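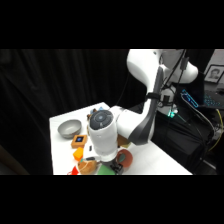 Chapter 4
Sorting, grouping and the trouble with bread rolls

Tip a box of small things onto a table, put a bowl beside it, and leave a four-year-old alone with it for a while. Something will happen. It may be that every orange thing ends up in the bowl. It may be that the soft toys get lined up along the edge in order of who is friends with whom. I have watched a girl at the Jovenham nursery spend a whole morning moving one cube in and out of a dish, in and out, telling it each time whether it was "home" or "shops". All of this is sorting, and it is some of the most exciting thinking you will ever get to see from a chair that is far too low for you!

In Chapter 3 we looked at matching, where a child finds two things that are the same. Sorting asks for more. The child has to settle on one way in which things are alike and then hold on to it, while all the other ways in which they differ are shouting for attention. An orange cube and an orange soft toy belong together if you care about colour. If you care about how they feel in the hand, they belong apart. The objects haven't changed at all, but the child has to look at them differently, and that change of view is what most of this chapter is about.

What you will meet in this chapter

4.1 Free sorting and what it tells you
4.2 One rule at a time
4.3 Changing the rule halfway
4.4 Things that belong in two places
4.5 Talking about "not"
4.6 Keeping notes while you watch

Words to look out for: attribute, set, rule, re-sort, leftover. You will find them in the glossary on page 297 too, but try using them out loud with a colleague first. "Attribute" feels stiff until you have said it a few times. With the children I just say "the way they're the same".

Choosing what goes on the table

Please don't begin with a boxed set of counting bears. Bears are fine, and we come to them in 4.3, but they differ in colour and size and that is all. A child who has sorted them by colour has more or less used them up. A mixed lot is far richer. The Mindingate tray, which a good many schools near us now use, started out as the contents of Peter Tichý's bottom drawer, and I still think the drawer was better than the tidy version that followed. Things with square corners sat next to squashy things. There was toy food and there were toy animals, along with a few oddments that didn't look like anything in particular.

The oddments matter a great deal. A cube is a cube and everybody agrees on it. A tan, knotted, lumpy thing could be a rope, or a piece of ginger, or something nice from the baker's, and a child who is deciding where it goes has to tell you what they think it is. 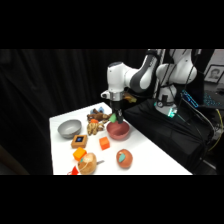 Two bowls are enough to start with, and it helps if they are different colours, so that you can say "the grey one" or "the red one" without pointing. Leave plenty of bare table as well. Children need somewhere to put the things they haven't made up their minds about, and if there's no room for leftovers they will push them into a bowl just to be rid of them. Then you write down "sorted by colour, two mistakes" when what you really had was a child who wasn't finished.

Now for those bread rolls. Toy food is wonderful for sorting and a real nuisance too. Offer a child something round and brown, and ask for "the food". One will hand it over at once. Another will tell you firmly that it is a cushion, or that it can't be food as you can't bite it. A peach may well be called a potato, and sometimes I'd have to agree. At Jovenham we used to correct this. We stopped, and our notes got much more interesting! If the child has a rule and sticks to it, the sorting is sound, whatever name the thing goes by. Naming is a separate matter and we pick it up again in Chapter 7.

Try it before you teach it

Gather 13 small things from your own home. Don't choose them carefully; two handfuls from a kitchen drawer and one from a toy box will do nicely. Sort them into two groups and write your rule on a scrap of paper. Mix them up and sort them again by a new rule. Keep going until you are stuck.

Most adults race through colour, size and shape, and then slow right down. That is the good bit. After that come the rules children often reach for first: things that roll, things that would be cross if you dropped them, things Granny has. Sivaprasad Nadar, who tried this with his evening class, got to 63 rules between them before the room was locked up for the night, and several of the best came from people who had said they were no good at maths.

Keep your scraps of paper. You will need them in 4.2.

4.1 Free sorting and what it tells you

Free sorting means that you put the things out and give no rule. You might say, "Would you like to put these together in a way you like?" Then comes the hard part, where you sit on your hands.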